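3.2 Repérage des commandes et lisibilité des graduations

Les travaux sur l'ergonomie du petit électroménager distinguent d'ordinaire deux opérations : l'identification de la commande pertinente et la lecture de son état. La première dépend surtout de l'emplacement et de la forme de l'organe ; la seconde, du contraste entre le repère mobile et son fond. Notre protocole les a traitées séparément. Les participants, au nombre de 50, ont été reçus individuellement au laboratoire Borari, en séances de 12 minutes, selon un ordre de passage contrebalancé. Chacun devait désigner à voix haute la commande de brunissage, puis en énoncer la position, sans toucher l'appareil.

La série Namuter comprend 14 modèles de grille-pain, répartis selon que le réglage est rotatif, linéaire ou à touches. Les réglages rotatifs ont été subdivisés d'après la place qu'ils occupent : sur la face d'extrémité, sous le levier, ou sur le grand côté. La disposition en extrémité (figure 4) regroupe le levier et le bouton sur une même face étroite, ce qui réduit la zone de recherche visuelle mais impose à l'utilisateur une orientation particulière de l'appareil sur le plan de travail.

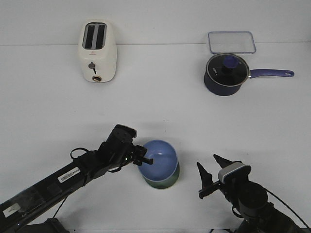
Figure 4. Disposition en extrémité : levier en haut d'une fente inclinée, bouton rond sombre à repère plus clair près du bord inférieur.

Nilmini Kodikara objecte que la distinction entre identification et lecture est en partie artificielle : un utilisateur habitué à son appareil ne cherche plus la commande et ne lit pas davantage le repère, il reproduit un geste. Selon elle, les temps relevés en laboratoire mesurent donc la découverte d'un objet, et leur extrapolation à l'usage domestique demanderait un suivi d'au moins plusieurs semaines.

L'objection est recevable pour les usagers réguliers. Elle porte moins sur les situations de première utilisation — logement de location, cuisine partagée, remplacement d'un appareil — qui constituent l'objet de la présente étude. Nous avons néanmoins ajouté en juillet une seconde passation, limitée aux réglages rotatifs, afin d'estimer l'effet d'apprentissage. Les données en sont présentées à la section 4.

Le codage des réponses a été effectué par deux juges indépendants, Noel Lumanlan et Myfanwy Hopkin, à l'aide de la grille Skirum dans sa version abrégée. Une réponse était considérée comme correcte lorsque la position énoncée s'écartait d'un cran au plus de la position réelle. Les désaccords, qui représentaient environ 5 % des réponses, ont été tranchés après réécoute. Ils concernent presque tous des bouts de phrase ambigus (« au milieu », « un peu après ») pour lesquels la grille ne prévoit pas de catégorie.

Deux limites doivent être signalées. D'une part, l'éclairage de la salle était constant, alors que le contraste du repère varie fortement avec l'incidence de la lumière. D'autre part, les inscriptions portées autour des boutons diffèrent d'un modèle à l'autre — chiffres, pictogrammes, simple trait — et cette variable n'a pas été croisée avec l'emplacement de la commande.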